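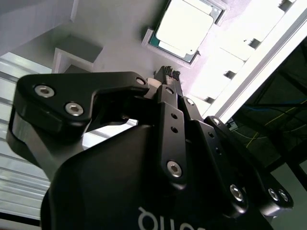 3 min read

Dadbridge has opened a desktop computer refurbishment service for local schools and libraries, with the first machines due to leave its workshop in October. The program is funded for 2 years and is expected to return 500 desktop towers to use in that period.

The computers come mainly from Nazari, which is replacing the office equipment at its regional sites. Most of the towers are in sound condition but are no longer fast enough for the software their former users need. Under the agreement, Nazari will release them in lots of 20, with all storage drives removed and accounted for before collection.

Each tower is inspected with its side panel off. The processor, memory, power supply and expansion cards are checked separately, and parts that pass are either returned to the same case or placed in stock for another. Processors receive particular attention. A chip must match the socket on the board that is to receive it, and the contacts must be clean and undamaged. The square metal lid of the processor is cleared of old thermal compound, and a fresh layer is applied before the cooler goes back on.

Boards with a damaged socket are not repaired. They are set aside for materials recovery by Jelier, which also accepts failed power supplies and cracked plastic covers under a separate contract.

The retaining lever beside the socket is another point of inspection. A lever that does not close fully can leave the processor unevenly seated, a fault that may appear only after a computer has been in service for several weeks. The workshop's written procedure calls for the lever to be opened and closed once with the socket vacant, and again with the processor in position. 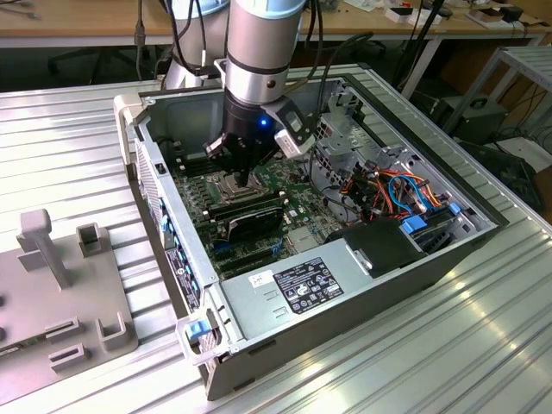

I-seul Yeon said schools had asked for dependable machines more often than for fast ones, and that a computer which starts every morning is worth a good deal to a teacher with a full class. Yeon added that spare power supplies would be delivered with each group of computers, as these were the parts most often requested after earlier donations.

Applications are open to public schools, libraries and adult learning centers. Each may request up to 20 computers. Keyboards and mice are included – monitors are not, although a limited stock can be reserved on request. The setup guide, prepared by Ukero, covers first startup, network connection and the replacement of a failed memory module.

A further 200 processors have been acquired as loose parts and will be held for future repairs. Recipients may return a faulty tower to the Dadbridge service counter between 9 a.m. and 4 p.m. Proof of purchase is not required, but the asset label must still be attached to the case.

14 shares
2 comments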